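The Red Tray Page: Odds and Ends from Our Texture Table

Welcome back to the gallery! For anyone who found us through the Stular knitting ring, hello, and please sign the guestbook before you go. I'm Nii Mensah and I keep up this corner of the site for the Jutden play library, where we lend out things to squeeze, press, tug, stack and generally get your hands on. We opened with one shelf and a card box. At last tally the card box had passed 700 loans, and I am still excited every time somebody walks out with a bag.

This page is all about the trays. The idea is so simple that I'm a little embarrassed by how much I love it: you take a plain plastic tray with a good raised rim, put in a few things that feel nothing like each other, and let people at it. Smooth next to fuzzy, hard next to floppy. The rim keeps everything together when hands get busy (and they do get busy!), and the color makes it cheerful before anyone has touched a thing.

I have a soft spot for the knitted pieces. Orange is my favorite color to put in a tray, and a close, even knit in orange is just about the happiest thing I know. It also picks up every bit of dark fluff in the building.

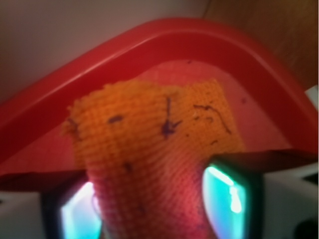

I've tried a lot of fabrics over the years and knits win every time. Fleece is lovely but it all feels the same whichever way you stroke it. Felt goes stiff. With a knit you get those little rows of loops under your fingertips, you can bunch it up small, and it makes a nice soft lump when you fold it over. People who tell me they aren't "texture people" will sit there rubbing one between finger and thumb for the whole of a coffee break.

As for the fluff, I pick it off with tape when I remember. The lady at Haron, the yarn shop on the corner, swears by a stiff clothes brush, and she may be right, but I always worry about pulling a loop. If you have a better method, the guestbook is open and I will try anything once.

Then there are the buttons! These are the big round push kind, the sort used for recorded answers, and I can't get enough of the colors. They bring a smooth, slippery curve to the tray that you don't get from anything knitted, and they're wonderful for matching games. Hold up a scrap of yarn, find the button that goes with it, give it a good press. Two players is perfect, three gets loud.
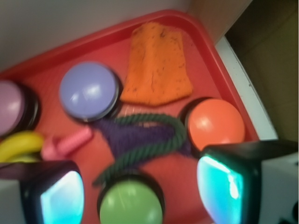 Buttons, knits and the green twisted cord, all in the red tray.

The cord deserves a word of its own. You can run it through your fingers, loop it around things, or hide one end under a piece of cloth and have somebody follow it along with their eyes shut. My niece calls this the snake game and has beaten me at it more times than I'd like to print here. I love the green against purple too, a combination I would never wear and would happily look at all day.

Some things I'd like to add to the trays next:

A wooden spoon, the shorter the better
Corduroy, if anybody has an old pair of pants to cut up
Two more cords, one thin and one really fat
Something cold and smooth, maybe a river stone

The trays can be borrowed for 2 weeks, and you're welcome to swap pieces in and out as long as everything comes home again. We'll have a bunch of them out at the Kanaujia hall in November, along with the big fabric box, so come by and rummage. More pictures to come once I've sorted through the corduroy!

Page last updated September 30, 2000

Back to the gallery index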